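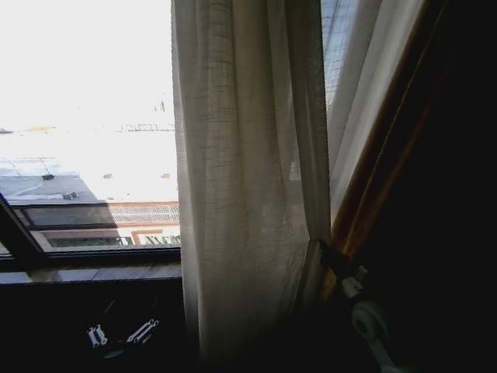 Photo: Drumarine project group, Flutdale

Drumarine: getting an arm to draw a curtain (end of term report)

By the Drumarine project group
23rd June
7 min read
14 shares | 3 comments

Short version first. We wanted an arm that can take hold of a hanging curtain by the edge and move it sideways along the window, then let go, then do it again going the other way. It can do that now, most of the time, on one curtain. The second curtain is a different story, see further down.

Background

Robotics class at Flutdale, second half of the year, free choice of project. The other groups mostly went for sorting or stacking. We picked curtains after reading that cloth is hard for robots, and it is. A block stays where you left it. A curtain moves when you touch it, moves when the window is open, moves when somebody walks past too fast. You can't store one position for the edge and expect it to be there next time.

We started in October with paper sketches and a budget sheet. Real building only began after the winter break, which was too late and we knew it.

What we set out to do

Find the free edge of the curtain with the camera. Move the clip to it. Close. Pull along the rail without tearing anything or dragging the hem over the sill. Open. Back off. All of it with no person touching the arm between start and stop.

We wrote 60 seconds as the limit for one full run. Picked that number in a hurry before anyone had timed anything.

The clip

Took longest. First version was two flat jaws, printed. Useless. Sheer cloth slides straight out of flat jaws as soon as there is any weight on it, and if you close harder the motor just complains. Second version had teeth, which held fine and also left little pulls in the weave. We were told off for that, fairly.

What we have now is a black clip that doesn't try to hold the curtain flat. It takes the edge gathered up in a bunch and pinches the whole bunch. More cloth in the jaw, more friction, less force needed. The white fitting is fixed below the clip, and the round white wheel part with the dark hub sits under that. In the photo the clip is on the gathered edge, right where the sheer curtain meets the wooden frame, and that is the worst spot in the whole setup by the way. Not much room next to the frame. Come in at a slightly wrong angle and the clip bumps wood before it gets to cloth.

Fix for that: come in lower, tilt, then close. Costs a few seconds. Worth it.

We closed and opened the clip 1,000 times on a scrap of the same sort of cloth over one long weekend, running by itself with a counter. No broken parts. One screw backed out and had to be glued. After that we quit worrying about the clip and started worrying about everything else.

The camera

Light. That was the whole problem with the camera. Sun on the building opposite and the top of the window goes nearly white, while the wall under the sill goes nearly black, and the thing you want to see is a thin beige curtain hanging between the two. Auto exposure picks one or the other. When it picked the outside, the lower part of the curtain more or less vanished into the shadow. When it picked the inside, the upper part lit up and the edge melted into the window.

Things we tried:
- Fixed exposure, set by hand each morning. Works until a cloud comes.
- Only looking at the middle band of the curtain. Good. Kept this.
- Looking for the vertical folds insted of the edge. Clever idea, found folds everywhere, including in the other curtain.
- Tape marker on the hem. Works very well and feels like cheating. Not used for the final numbers.

In the end: middle band only, two pictures taken at different exposures, compare, and take the edge that shows up in both. Slow but it doesn't guess so much.

The left edge of the sheer curtain is the easy one. Clean straight line against the window, the software finds it right away. The gathered side near the wood is much harder, lots of shadow. We would of liked to use the easy side for everything but half the job is pulling it back again.

Software

We run on Magyar, the small control program the class got from the year before. It's fine. Motion steps go in a text file, one per line, which is good for people who are new and bad for anything with an "if" in it. We ended up with 11 separate step files and a script to choose between them. Should have rewritten it. Didn't have time.

Motor driver boards came from Lellow. One was dead on arrival, replaced without fuss, lost a week waiting.

Results

On the sheer linen curtain, final test day, 70 percent of the runs finished with the curtain where it should be and the clip empty. We had hoped for better. Failures were mostly the same failure: clip closes early, gets only the outer fold, slips off during the pull. The rest was camera trouble, all in the afternoon.

Time per run was under the limit if the edge was found on the first try. If it had to look again, over.

On the paler, whiter curtain: not good. It hangs at a slight angle and with the light behind it the upper part is very bright, and our edge finder wants straight vertical lines. We got it to take hold a few times but never a clean run from start to stop. Not counting it.

What we'd change

Start building earlier (every group writes this, we mean it). Put some kind of force sensing in the clip so it knows if it has a full bunch or one fold. We're reading motor current now, which is noisy, and we don't trust it.

Shorter rod. The long thin one flexes when the pull begins and the clip lags behind, then catches up with a jerk. Saw it on the first day and kept saying we'd cut a new one.

Test in different weather on purpose. Most of our test days were sunny by accident and the settings show it.

Also label the cables.

Still to do before handing over

Copy of the step files to the shared drive. Wiring diagram, half done. Parts list with the Lellow order numbers. Curtain with the pulled threads needs to be paid for out of what's left in the budget, form is filled in but not signed yet.

3 comments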